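Notebook, Nautiyal bench
14th January
Block sorting, teaching by hand and by remote

Continued from the December pages. Goal for today: enough clean demonstrations of the pick to retrain the Jornel policy, and a decision on whether to keep mixing hand-guided runs with remote ones.

Setup as before. Arm in free-drive for the hand-guided set, stiff for the remote set. Gripper force limit at 15 N for both. Logging at 100 Hz on joints and gripper width. Rechecked the tool weight in the controller first, as the arm was sinking a little in free-drive last time. Entered value was still the one from the old fingers. Corrected, sink gone.

Hand-guided runs. One hand on the wrist, one on the button box. Paths are smooth on the way in and poor in the last few centimeters, where the operator pushes sideways to line up the fingers and the joint torques get polluted. Those torques can't go into training as they stand. Option A is to play each path back without a person touching the arm and log again. Option B is to drop torque from the inputs. Tried A on a short batch. Playback misses when a block has been nudged between passes, and blocks do get nudged.

Remote runs. Golside handset, scaling at half speed near the floor of the box. Slower per pick but the approach angle is more even. Main trouble is blocks lying at odd angles to each other: the operator turns the wrist late, the fingers come down across a neighbor, and the pick has to be backed out. Rule from now on: set wrist angle above the wall height, then descend straight.
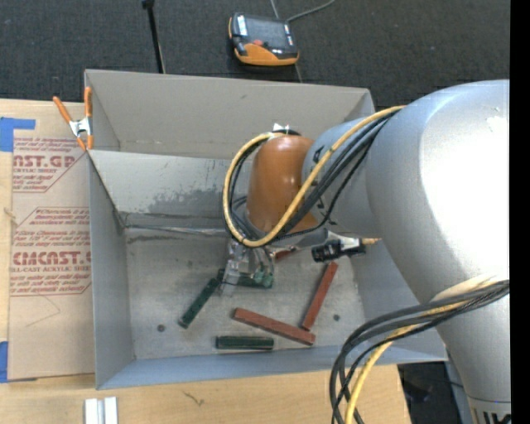
Manju Uniyal would leave the late wrist turns in. Her point is that the policy will end up in those positions sooner or later and needs to have seen someone get out of them. If we only keep straight descents it will learn a straight descent and nothing else, and the first time it lands across a block it will keep pushing. She suggests tagging the backed-out picks and giving them a lower weight in training.

Fair. Changed the plan: straight descent is the rule for the operator, but a backed-out pick stays in the set if it ends in a clean grasp. Tag is "recover". Runs where the force limit trips are still thrown out.

Counts at end of session: 200 attempts logged, 147 kept. Most of the rejects are hand-guided, from the torque problem. A few are remote runs where the log started after the motion did. That one is my fault, I was starting the logger from the wrong terminal.

Cable drag: with the wrist turned far over, the cable bundle pulls and the handset operator feels nothing. Shows up as a slow offset in the last joint. Need to reroute or put a limit on that joint. Limit is quicker, will try it first.

Open items
Joint limit on wrist, then repeat the far-corner picks.
Seema Pathak to run the same remote set so we have a second operator's style in the data.
Convert logs to Amach format, check that the "recover" tag survives the conversion.
Hand-guided set: park it. Keep for path shape only, no torque.
Start the logger from the handset button.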